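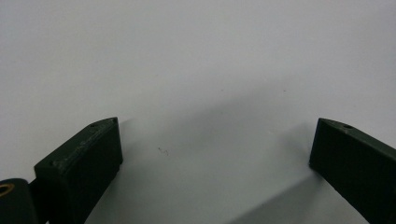
Caldeira Baths guest help desk
Ticket: Warm pool at Gernska keeps going cool in the afternoons, and my booking has the wrong session on it
Opened by: Dirceu Camargo
Handled by: Algirdas Sakalauskas, bathing and bookings
Opened: 17 November 2024
Status: Closed, with one thing left to follow up

Dirceu Camargo wrote:

Hello there, and sorry in advance, I do go on a bit. My wife and I have been coming to the Gernska baths since May, when her sister gave us a pass, and we have become very fond of the place. We generally do the same round each time: the Grilska pool first, then the steam room, then a long sit in the stone pool at the top of the garden (the one under the fig tree, I never remember its proper name) and a cup of something before the bus.

Two matters. The first is the stone pool. On our last few visits it has been lovely when we got in and then noticeably cooler by mid-afternoon. I don't mean cold, I mean the sort of lukewarm where you start looking at your towel. The Grilska pool was as hot as ever on those same afternoons, so I don't think it's just us getting soft. My wife has a bad hip and it's really the heat she comes for.

The second is that our next booking has come through as the evening session when I'm sure I picked the afternoon. I tried to change it on the website and it told me "No sessions match your pass", which seemed a bit unfriendly.

Many thanks for any help.
Dirceu

Algirdas Sakalauskas replied:

Dear Dirceu,

Please don't apologise, a long message saves me asking a lot of questions. The pool under the fig tree is the Diltumau pool. Half our regulars call it the fig pool and I've given up correcting them.

I'll take the two things separately. On the booking, could you tell me whether your pass says "Garden" or "Garden and Steam" on the front? The sister-in-law gift passes were sold in both kinds, and the website treats them differently when you move a session.

On the water, could you tell me where in the pool you usually sit? I know that sounds an odd thing to ask. Also whether the little waterfall at the wall end was running on the days it felt cool.

Kind regards,
Algirdas

Dirceu Camargo wrote:

Hello Algirdas,

The pass says "Garden and Steam". It's got a bit crumpled from living in the swimming bag but I can read that much.

We sit on the long ledge on the side nearest the steps, as it's easiest for my wife to get down to. As for the waterfall, now you mention it, I don't believe it was running last time. There was a gentleman who usually stands under it to do his shoulders and he was standing about at the other end looking rather lost. The visit before that I couldn't swear to either way.

Dirceu

Algirdas Sakalauskas replied:

Dear Dirceu,

Thank you, that's very useful, and please give my sympathies to the gentleman with the shoulders.

I've been up to look at the Diltumau pool with the day log in my hand. The hot spring water comes into that pool by two ways, one under the wall end and the other through the waterfall. If the waterfall is off, only the wall inlet is feeding it, and the heat takes a long while to get as far as the steps. So your ledge is the first place to feel it. I put the thermometer in at both ends after lunch. The wall end was where it should be, and the steps end was 3 degrees lower, which you would certainly notice sitting still.

The log shows the waterfall being shut for cleaning in the mornings, as it should be, and opened again before the doors open. On a few days there's no tick against the opening. I've asked the garden team about those and will come back to you.

For the booking: your pass does cover afternoons. The trouble is that the "Steam" half of it was set up on our side as evenings only, and the website takes the stricter of the two without telling you so. I've corrected it. Would you try moving the session again? If you are still signed in from before, sign out first and then back in.

Algirdas

Dirceu Camargo wrote:

Signed out, signed in, same message I'm afraid. "No sessions match your pass." I tried it on my wife's tablet as well and got the same there, so it isn't my old computer sulking.

Algirdas Sakalauskas replied:

Dear Dirceu,

My fault entirely. I corrected your pass and forgot that the booking is for two people, so it was checking your wife's pass too, and hers had the same evenings-only setting. Both are done now. I've also moved the session across myself to save you a third go at it, and a fresh confirmation should be in your inbox. There's nothing extra to pay.

News on the water. The valve for the waterfall is a stiff old thing behind the hedge, and on the days without a tick it had been opened only part of the way. A trickle came through at first and then it would stop as the level in the top tank dropped. The tank holds 2000 litres and serves the foot baths as well, so on a busy afternoon it runs down. The valve has been freed and greased, and opening it fully is now its own line on the morning sheet. We are also taking the temperature at the steps end as well as the wall end -- it had only ever been done at the wall, so our figures looked perfect on days when yours was the chilly corner.

I'd like to leave this open until you've been again, if that suits you.

Algirdas

Dirceu Camargo wrote:

Hello Algirdas,

We went yesterday. The confirmation was fine and the lady on the desk let us straight through. The fig pool (sorry, Diltumau) was beautifully hot the whole way along and stayed that way until we got out, wrinkled as prunes. Waterfall going full tilt, gentleman underneath it. My wife says to tell you her hip managed the hill down to the bus without stopping, and she's very grateful.

One small thing while I have you. The handrail by those steps wobbles a little at the bottom. Not dangerous, but she does lean on it.

All the best, and thank you for being so patient with us,
Dirceu

Algirdas Sakalauskas replied:

Dear Dirceu,

What a nice message to come in to. I'm delighted about the hill.

I've raised the handrail as a separate job for the maintenance team and linked it here. Until it's seen to, would your wife mind using the rail on the wall side? There are 8 steps there and they are shallower, though it's a slightly longer walk round to the ledge.

Closing notes for colleagues:
Diltumau pool, cool at steps end. Waterfall valve part open. Freed, greased, added to morning sheet. Second temperature reading now taken at steps.
Booking error on "Garden and Steam" gift passes. Evenings-only setting removed from both passes on this booking. Other gift passes sold in May may have the same setting, list requested from bookings.
Handrail at steps: see linked job.

Algirdas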